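The Planner Is Not Your Problem

By Colm Dolan
9 May 2020

Every few months a vendor sends me a demo of a new planning stack, and every few months I watch it with my arms folded. The latest came from Movireo. It has a task planner that breaks "sort the parts" into neat little steps, a grasp module called Stavis, and a dashboard with 61 settings, most of which I would bet money have never been touched outside the company. The sales deck says the planner "reasons about the workspace." I have spent enough years on bench cells to be suspicious of that verb.

My complaint is simple. We keep buying cleverness at the top of the stack when the trouble is down at the bottom, where the pixels come in. A planner can only be as smart as the list of objects it is given. If perception hands it a part that isn't there, it will plan a lovely, smooth, collision-free path to nothing.

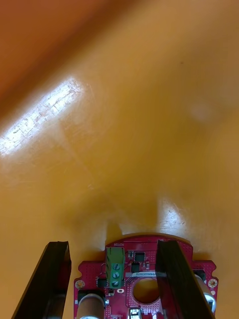 I once spent most of a December on a bug like that. The segmentation model had learned that a bright spot with thin dark lines in it was a wire. In a yellow bin under ceiling lights, a bright spot with thin dark lines in it is usually a scratch under a reflection. The planner never complained. It had a target and a confidence score, and it was happy.

The fix took an afternoon and had nothing to do with planning. We moved a light. You will not find "moved a light" in anybody's product roadmap.

What bothers me more is the way these systems get measured. Gestard, whose tooling we run at Kemeys, will proudly report success over 2,589 trials in simulation. The simulated bins have no scuffs. The simulated cables are stiff little tubes that stay where you put them. Real harnesses have loose ends that go wherever they please, and a real arm parks its own hardware over the thing you need to see.
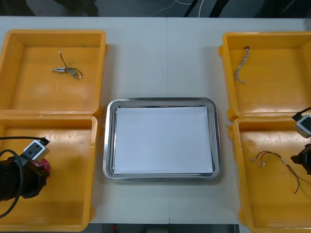
What I would ask a vendor

First, show me the failures. Not a highlight reel with a percentage pasted on it. I want the log for every bad pick, with the camera view saved at the moment the software made up its mind. When I asked Movireo for this they offered me a summary chart, and I still don't know what the bars stood for.

Second, tell me what the software does when it sees nothing. An empty patch of bin is the easiest view in the world for a person. For a detector trained mostly on views with something in them, it is an invitation to guess. 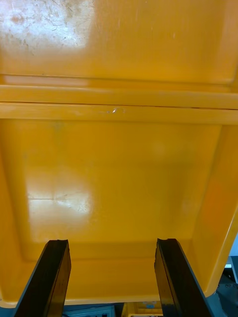 A system that can say "no part found, moving on" is worth more to me than one that grabs two percent faster. Very few of them say it well. Gestard's default is to lower the threshold and try again, up to 4 times, and by the last try it will accept almost anything. That is a policy somebody typed into a config file, and it does more to shape how the cell behaves than the whole planning layer above it.

Third, let me see the grasp choice before the arm commits. Take a small solenoid with a pair of leads on it. The metal body is a fine thing to grab. The wires are a terrible thing to grab. To a lot of grasp scoring code they are both just edges, and the loop of wire often scores higher because it stands out from the background and looks easy to close on.

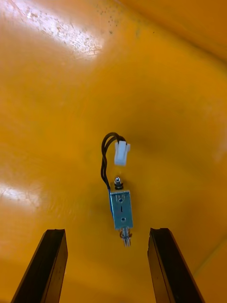

I have been told that more data will take care of this. Maybe so. We labeled 456 views by hand last winter, wires separate from bodies, and the scores did improve, but they improved on parts that looked like the ones we had labeled. Swap in a different connector and we were partway back to where we began. People who sell the "just add data" story tend not to be the ones doing the labeling.

I don't think planning research is a waste. I use planners daily and would hate to go back to hand-written waypoints. But when a cell misbehaves, the first question in the room is always about the planner, and in my experience that is the last place I end up making a change. It is usually a camera offset, a threshold, a stale calibration file, or a lamp.

Movireo has asked for another meeting. I said yes, on the condition that they bring the logs.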